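Kapitel 11
Ein Greifer aus dem Karton: Wir nehmen den Mindell-Baukasten auseinander 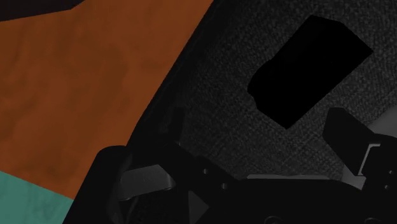
Rima Awwad
Lehrbeauftragte für Handhabungstechnik, Labor Loltunham

Ich gebe zu, ich bin bei Lehrpaketen ein bisschen vorbelastet. In meinem ersten Semester als Dozentin habe ich eines gekauft, bei dem der Greifer nach drei Wochen nur noch in eine Richtung fuhr, und der Hersteller schickte mir auf meine Mail eine PDF-Datei über Batterieentsorgung. Seitdem lese ich Datenblätter mit dem Rotstift. Und weil ich finde, dass man das üben kann wie Vokabeln, machen wir es in diesem Kapitel gemeinsam: Wir schauen uns ein Produkt an, das man kaufen kann, den Baukasten Mindell der Firma Toltasden, und ich erzähle, was ich bei jeder Station gedacht, geprüft und manchmal laut geflucht habe.

In den Kapiteln davor hatten wir es bequem. Da war der Greifer eine Skizze mit zwei Strichen, die Reibung war ein Buchstabe, und das Werkstück war grundsätzlich ein Quader, der brav parallel zu den Fingern lag. Schaut euch den Klotz im Bild zum Kapitelanfang an: Der liegt schräg, hat links eine Ausbuchtung und eine Kerbe, und die Finger sind noch gar nicht dran. Gerendert ist das alles, aber genau solche Szenen beschäftigen einen an einem ganz normalen Nachmittag mit Mindell, und genau da fängt die Arbeit an. Wo fasse ich zu? Aus welcher Richtung komme ich? Und woran merkt meine Software überhaupt, wo das Teil aufhört und der Untergrund anfängt?

Was ihr am Ende können solltet

Ihr sollt ein Angebot für ein Greifsystem lesen und sagen können, welche Angaben fehlen. Ihr sollt eine simulierte Greifaufgabe so aufsetzen, dass jemand anders sie wiederholen kann. Und ihr sollt wissen, wann ihr der Simulation glaubt und wann ihr lieber noch einmal zum echten Tisch geht. Die Rechnungen zur Greifkraft kommen erst in der zweiten Hälfte, wer die Formeln aus Kapitel 4 verdrängt hat (kommt vor!), sollte sie bis dahin noch einmal anschauen.

Was im Paket steckt

Mindell gibt es in zwei Varianten. Die kleine besteht nur aus Software, also der Simulationsumgebung, einer Sammlung von Übungsszenen und dem Handbuch. Bei der großen kommt ein Zweifingergreifer mit Netzteil und Steuerbox dazu. Der Preisunterschied liegt bei etwa 700 Euro, und darüber haben wir im Labor lange diskutiert. Mein Kollege Liên Vũ, der das Praktikum betreut, war sofort für die große Variante: Studierende müssten spüren, wie sich ein Finger anfühlt, der zu fest zudrückt. Ich war für die kleine und hätte das Geld gern in ordentliche Arbeitsplätze gesteckt. Wir haben dann die große genommen, einmal, und die kleine für alle anderen Rechner. Das würde ich wieder so machen.

Das Handbuch hat 138 Seiten, und ich habe sie alle gelesen, zum größten Teil im Zug. Die ersten Kapitel sind richtig gut! Installation, Koordinatensysteme, die Reihenfolge der Gelenke, alles sauber erklärt und mit Zahlen, mit denen man rechnen kann. Gegen Ende wird es dünn. Im Abschnitt über Kontaktparameter steht bei der Reibung einfach »nach Bedarf anpassen«, und da habe ich mit dem Rotstift ein sehr großes Fragezeichen an den Rand gemalt. Nach wessen Bedarf denn? Wer noch nie einen Reibwert gemessen hat, dreht so lange am Regler, bis der Griff hält, und freut sich über ein Ergebnis, das mit dem echten Teil nichts zu tun hat. In Abschnitt 11.3 messen wir deshalb selbst, mit einer schiefen Ebene und einem Winkelmesser.

Der erste Abend mit der Software

Die Installation lief bei mir glatt, bei Liên nicht. Sein Rechner hatte eine ältere Grafikkarte, und die Szene öffnete sich zwar, ruckelte aber so, dass man beim Annähern immer erst sah, dass man zu weit war, wenn man zu weit war. Toltasden nennt im Angebot eine »handelsübliche Grafikkarte«. Das ist so eine Formulierung, bei der ihr künftig nachfragen solltet, am besten schriftlich: Welche Bildrate, bei welcher Auflösung, mit wie vielen Objekten in der Szene? Die Antwort kam nach einem Tag und war brauchbar, das muss man der Firma lassen.

Danach habe ich die Übungsszene »Đàm« geladen, die heißt tatsächlich so, ich habe keine Ahnung warum. Sie gehört zu den mittleren Aufgaben: Objekt suchen, Greifer ausrichten, schließen, anheben, woanders ablegen. Klingt nach fünf Minuten. Ich saß bis kurz vor elf Uhr abends daran, und der Grund war peinlich schlicht. Ich hatte den Greifer aus Gewohnheit senkrecht von oben angesetzt und mich gewundert, dass die Finger beim Schließen immer an einer Kante hängen blieben und das Teil wegdrehten. Erst als ich den Anflug um die Hochachse gedreht hatte, passte die Öffnung zur schmalen Seite.

Merkt euch das bitte als Arbeitsregel für alle Übungen hier: Zuerst die Lage des Teils bestimmen, dann die Greifachse festlegen, und erst danach über die Höhe nachdenken. Wer mit der Höhe anfängt, baut sich einen Anflug, den er hinterher komplett wegwirft.

Dunkel auf dunkel

Ein Punkt, der in Prospekten gern fehlt, ist der Kontrast. Werbeaufnahmen zeigen knallrote Würfel auf weißem Tisch, und damit kommt jede halbwegs vernünftige Segmentierung klar. Im Bild oben hat man es mit einem schwarzen Teil auf dunkelgrauem, fein gekörntem Untergrund zu tun, und der Greifer ist selbst fast schwarz. Den rechten Finger erkennt man gut, beim linken muss ich zweimal hinschauen, so wenig hebt er sich ab. Für euch ist das lästig, für ein Schwellwertverfahren ist es ein echtes Problem. Wenn die Software alles unterhalb einer bestimmten Helligkeit als Objekt zählt, kann der eigene Finger plötzlich zum Werkstück gehören.

Man kann dagegen einiges tun. Die Lage der eigenen Finger ist ja aus den Gelenkwinkeln bekannt, also lässt sich dieser Bereich maskieren. Mindell bringt dafür eine Funktion mit, sie ist ab Werk ausgeschaltet und steht im Handbuch in einer Fußnote. Einschalten! Außerdem lohnt es sich, mit der Beleuchtung zu spielen. Ein schwarzes Teil, auf dem man keine Flächen unterscheiden kann, liefert einem nur den Umriss, und aus einem Umriss die Höhe zu schätzen ist Kaffeesatzleserei. Wer einen Tiefensensor simulieren kann, soll das tun. Wer keinen hat, rechnet mit einer Annahme und schreibt sie ins Protokoll, und zwar so, dass man sie findet.

Was mir gefällt und was nicht

Gut finde ich, dass sich jede Szene mit einem Startwert speichern lässt. Das klingt nach Kleinkram, aber damit kann ich eine Aufgabe verteilen und weiß, dass alle dieselbe Ausgangslage haben. Gut finde ich auch den Ton des Supports, ich hatte nie das Gefühl, dass mir jemand einen Textbaustein schickt.

Weniger gut: Die Kollisionskörper der mitgelieferten Objekte sind zum Teil stark vereinfacht. Man sieht eine Kerbe und denkt, prima, da fasse ich hinein, und die Physik kennt die Kerbe gar nicht. Der Finger bleibt dann in der Luft stehen, einen Hauch vor der sichtbaren Fläche. Liên hat das im Januar mit einer Gruppe ausprobiert und eine Dreiviertelstunde lang einen Fehler in der Regelung gesucht, den es nicht gab. Es gibt eine Ansicht, die die Kollisionskörper einblendet (Taste K), und die gehört bei jeder neuen Szene als Erstes an.

Und dann die Lizenz. Die kleine Variante ist an den Rechner gebunden, beim Umzug auf einen neuen muss man sie freischalten lassen. Für eine Einzelperson ist das erträglich. Für ein Labor, in dem in den Semesterferien Geräte getauscht werden, bedeutet es Schriftverkehr, und den solltet ihr in einem Vergleich mit anderen Angeboten ruhig als Arbeitszeit ansetzen.

Bevor ihr weiterlest

Nehmt euch ein Angebot für irgendein Greifsystem vor, es muss gar nicht Mindell sein, und streicht alles an, was ihr nicht nachprüfen könntet. »Hohe Präzision« zum Beispiel. »Einfache Bedienung« auch. Schreibt daneben, welche Zahl mit welcher Einheit dort stehen müsste und unter welchen Bedingungen sie gemessen sein sollte. Bei meinem ersten Versuch blieb von zwei Seiten Prospekt ein halber Absatz übrig.

Hebt den Zettel auf, wir brauchen ihn in Abschnitt 11.2 wieder, wenn wir aus den Lücken eine Anfrage an den Hersteller formulieren. Vorher kommt in 11.1 die Geometrie der beiden Finger dran: Öffnungsweite, Hub und die Frage, wie schräg ein Teil liegen darf, bevor der Griff kippt.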